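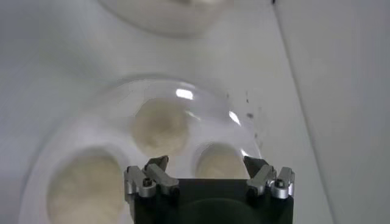 Well trays with domed lids: handling and cleaning notes

Several readers of the Brelport bench newsletter have asked how we handle small, soft portions in a covered tray without crushing them or losing track of which well they came from. The notes below cover white trays with shallow circular wells and clear domed lids. They apply to anything light and rounded that sits in a well under its own weight: cotton balls, wool pads, dusted confectionery, small rolls.

Tray position. Set the tray flat on the work surface, with enough clearance from any side wall that the lid can be lifted without the hand touching the wall. We had been working hard against the panel at Orcombe and kept catching the lid on it. Moving the trays inboard solved this. Bowls and dishes in use for the same job go at the back of the surface, where a sleeve does not cross them.

Filling. One piece per well. The piece should rest on the floor of the well and stand clear of the dome when the lid is on. If the top flattens against the lid, the piece is too large for the tray and should go in a deep dish instead. Do not press it down. Fluffy materials recover slowly from compression and some do not recover at all, and the flattened area then sheds fiber into the neighboring wells.

Pale pieces on a white tray are hard to see under flat, even light. A low lamp from one side throws enough shadow to show the well rims. The cost is glare: a clear dome will pick up a bright spot near the top and often a second one lower down on the flank. Either lift the lid to inspect or shift your head until the highlight moves off the well you are checking. Do not judge color through the lid.

Lids. Clear domes collect dust and smudges faster than any other part of the set, and specks on the outside are easily mistaken for specks on the contents. Before rejecting a piece, take the lid off and look again. At the De Smet workshop almost 40 pieces were set aside in one month for dark marks, and most of the marks wiped off the lids with a cloth.

Cleaning sequence:
Remove the lid and set it down rim first on a clean cloth.
Empty the wells before any wiping starts.
Brush out loose powder or fiber with a soft dry brush, working from the center of each well outward.
Wash tray and lid in warm water with a little plain dish soap. No scouring pads on either part.
Rinse twice.
Dry the lid with a lint-free cloth – paper towel leaves fiber that clings to the inside of the dome.
Let the tray air dry upside down on a rack.

Static is the usual reason that a dry, freshly wiped plastic lid attracts dust again within minutes. A slightly damp cloth for the last pass reduces it. Glass lids are less of a problem but are heavier, and a dropped rim will chip the tray.

Storage. Stack clean trays without their lids, no more than two high if the wells are deep. Lids go in a separate drawer with a sheet of tissue between them. Nested domes scratch each other on the crown, exactly where you need to see through them. A scratched lid can still be used for covering but should be kept out of inspection work.

Labeling. Mark the outer rim of the tray, never the lid, as lids get swapped. Florent trays should carry the batch number on masking tape at the edge nearest the operator, for example 2639. Remove the tape before washing. Old adhesive comes off with cooking oil left on for a few minutes, followed by soap.

Replacement lids can be requested through the Brelport stores counter. Quote item 1863 and give the outside diameter of the rim, measured across the widest point.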